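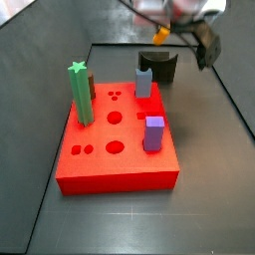
Chapter 9: Reading the Spec Sheet

Most riders buy a dirt bike or a dual-sport with their eyes first and the brochure second. This chapter is about the brochure. It assumes you have read the chapter on frames and suspension and that you know the difference between a trail bike, a dual-sport and a full race machine. If you skipped that one, go back, as the terms are used freely from here on.

Start with weight. It is the number riders quote most, and the one I trust least. "Dry weight" has no agreed meaning. One maker leaves out the fuel. Another leaves out the fuel, the coolant, the oil and the battery, and would leave out the tires if it thought you wouldn't notice. The bike you pick up out of a sand wash at 4 p.m. has all of those things in it, plus your tools and water.

Harish Prajapati taught the shop course this book grew out of, and he made every class weigh a bike before they were allowed to argue about one. The usual victim was his own Skesilberg 400, sold as a 205-pound machine. The scale in the shop never agreed. Students would check the scale, then check it again with a sack of feed, and then go quiet. The brochure had a footnote in very small type that explained most of the gap. It did not explain all of it.

Power figures come next and they are no better. A peak number tells you what the engine makes at one engine speed, on a test stand, on a day the maker liked. Ask where that peak sits. A small engine that has to be wrung out to reach its best figure will feel weak on a rocky climb, where you are mostly just off idle and slipping the clutch. Urmila Rawat raced the Celten 200 for two seasons and still says it was the slowest fast bike she ever owned. I rode it once and I see what she means, though I also think she geared it wrong.

Then there is suspension travel. Long travel sells bikes. It also raises the seat, and a tall seat matters a good deal when you stop on a side slope and reach for ground that isn't there. Be wary of any review that praises travel without giving the weight of the rider. Springs are chosen for somebody, and it may not be you.

Range is usually worked out from tank size and a fuel test done at a steady speed on pavement. Deep sand can ruin that number by lunch. If you ride desert in November, when the days are short and the gas stops are few, work from your own log and leave the brochure at home.

The last thing to question is the word "adventure." As far as I can tell it means a luggage rack. Grewal put it on the side panels of a bike that had been in the catalog for years as a plain commuter, raised the fender, and charged more. It was a decent commuter.

None of this means the makers are lying, at least not most of the time. The numbers were picked by people whose job is to sell motorcycles, and you should read them that way. Geeta Pandey, who read this chapter in draft, thinks I am too hard on the trade and points out that Cerura has printed full-tank weights for years. Fair enough. I would still put one on a scale.

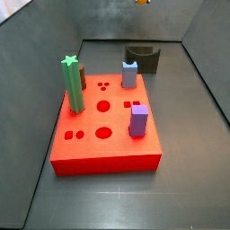 9.1 Three Kinds of Weight

Before you compare two bikes, find out which kind of weight each maker is giving you. In this book the terms are used as follows.

Dry weight: the bike without fuel, and possibly without other fluids or the battery. Read the footnote. If there isn't one, treat the number as decoration.

Wet weight: all fluids and the battery in place. Check whether the tank is full or only partly filled, as both are sold under this name.

Trail weight: the bike as you ride it, with guards, tools, tubes, water and bags. You will not find this in print. You have to measure it, and Section 9.2 shows how to do that with two bathroom scales and a plank.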